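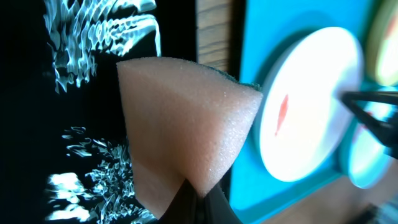
A foam sponge with a green scouring layer.

The pledge season

August 2021

The certificate in the lobby of the Hegazy building is framed in pale wood and hangs at eye level beside the lifts. It says that the building is carbon neutral in operation. The doors next to it were propped open on the morning I visited, and the air conditioning was rolling out over the pavement and cooling a row of parked bicycles.

Heriberto Arellano, who looks after leasing for the owners, Levton, told me the doors are normally shut. I have no reason to doubt him. He also told me the certificate had helped to fill two floors, and I have no reason to doubt that either.

Office landlords have become very keen on this sort of thing. Levton owns or manages 219 buildings, and last October it promised that every one of them would be carbon neutral within seven years. The promise came with a film, in which a child plants a tree on what looks like a golf course. There was a launch breakfast. What there wasn't, and still isn't, is a list of the buildings with the energy each one uses.

I asked for the list. I was sent the film again.

Most of the neutrality at Hegazy has been bought. The building burns gas for heat and takes its electricity from the grid, much like its neighbours, and at the end of the year the owners pay for credits to cover the difference. The credits come through a broker called Gomelix, which put them together from a forestry scheme at Orkdale. The idea is that trees which would have been felled are left standing, and the carbon in them is set against the carbon from the boilers.

Would they have been felled? Refugio Varela, who worked in timber for most of his life and now spends his time reading offset paperwork for a small campaign group, thinks the case is thin. The slopes at Orkdale are steep and there's no road to the upper part. "I wouldn't have sent a crew up there if you'd paid me double," he said. "You're being sold the good behaviour of a hillside."

Gomelix disagrees. A spokesman, Wenceslao Rosales, said the scheme had been checked by an outside body and that access roads could be built "at any time, by any owner". He wouldn't say who paid the outside body. When I asked a second time he said it was standard practice for the seller to pay, and that it would be odd if the trees did.

It was a decent joke, and I laughed. I'm still not sure it's a good way to run a check.

To be fair to Levton, some real work has been done. Citlali Ochoa runs the engineering team at Hegazy and two other sites, and she took me down to the plant room with obvious pleasure. She has lagged the hot pipes, replaced the worst of the pumps and spent a winter finding out why the heating and the cooling on the fourth floor were both running at once. (A sensor had been fitted behind a photocopier.) Gas use at Hegazy fell by 17 per cent over the following year. She showed me the meter readings, month by month, in a ring binder.

Some of that fall must be down to the pandemic, and she said so before I could. Half the desks have been empty. She has tried to strip that out and thinks a good part of the saving will last, though she won't put a figure on it until people are back for a full winter. It was the most careful answer I got from anyone, and none of it appears in the brochure.

Her budget for the year is smaller than the cost of the launch breakfast and the film put together. I had that from someone else in the company, and Levton declined to comment on it.

What would she do with more? New boilers, or better still no boilers. Proper seals on the windows of the north side, where tenants bring in their own fan heaters and hide them when she comes round. A meter for each floor, so that the people who leave everything on can be told about it. She has asked for the meters three times.

The tenants are a mixed bunch. Heriberto Quintero, whose design firm has the sixth floor, said he had chosen the building partly because of the certificate, as his own clients now ask about such things on their forms. He had supposed it meant the electricity was green. I explained about the hillside. He was quiet for a bit, then asked whether he could still tick the box.

He can, as far as I can tell. The form asks only if the building is certified.

Levton says it will publish figures for each building "in due course". I've asked for a date and will print it if one arrives. The next pledge event is planned for the autumn, and the invitation says that all travel to it will be offset.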